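Unpacking Day at the Rikberg Street Flat
Photo gallery

Posted 30 Dec 2020

We moved into the flat in October with two suitcases and a kettle, and for a while we bought things only when we ran out of something. That got tiring. Before the holidays we made one long list, placed one large order through Jesix and had everything sent together. It came to 151 dollars with shipping. Most of it was small household stuff: refills, pouches, spare bags, hooks, a few things for the bathroom shelf.

This page is mainly for the relatives who asked how the place is coming along. It is also for anyone who has to open a pile of soft packaging in a small space and wants to know how we went about it.

The list

We wrote the list over two weeks on the back of a Radwan paint chart. Anything that was on it twice got bought. Anything only one of us wanted had to wait until January. The shelf liner made it, the second dish rack did not.

Where we did it

The living room has the most open floor, so we did the unpacking there. The table is a folding one from Devby, 30 inches wide, and things slide off it as soon as you start pulling at plastic. On the floor you can spread out and nothing rolls very far.

How we sorted

Things for the kitchen went toward the window, things for the bathroom toward the door. Wrapping stayed where it fell until a whole group was done, then it was all picked up at once. We tried bagging the trash as we went the first time we did this, in October, and threw out a packet of picture hooks with it.

We also kept every label until the item had been checked against the order. One refill was the wrong size (700 ml, and the bottle takes less), and having the label made the return simple.

Opening the bags

Clear bags are slow going. We don't use a knife on them, after slicing into a pouch last time - scissors with round tips are fine for the ones that are sealed hard. The rest can be pulled open by hand. 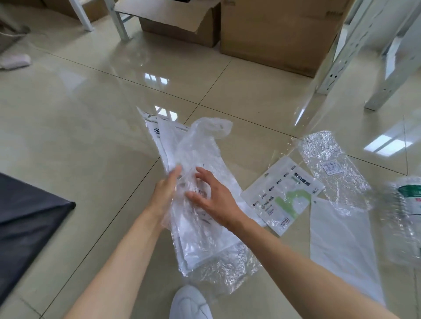

Both hands on a crumpled clear bag with a flat white package in it. The white pouch with the green print is next to it on the tile, and the bubble-textured packaging is farther over.

Marta wrote in to say that she flattens all her bubble packaging and keeps it in one pillowcase, and that a single case has lasted her through two moves and a lot of mailed birthday presents. She also asked whether the soft plastic can go in the building's recycling.

It can't in our building. The bins downstairs take paper and bottles only. The grocery store has a drop-off box by the carts for clean film and bags, so ours go there once the bag under the sink is full. Paper labels have to come off first.

Still to do

The hooks are not up yet. The wall by the front door is harder than we thought and needs a different drill bit. The pantry shelf is rated for 100 pounds and will get the heavy refills on the bottom - the liner goes in before that. More pictures when the hall is finished.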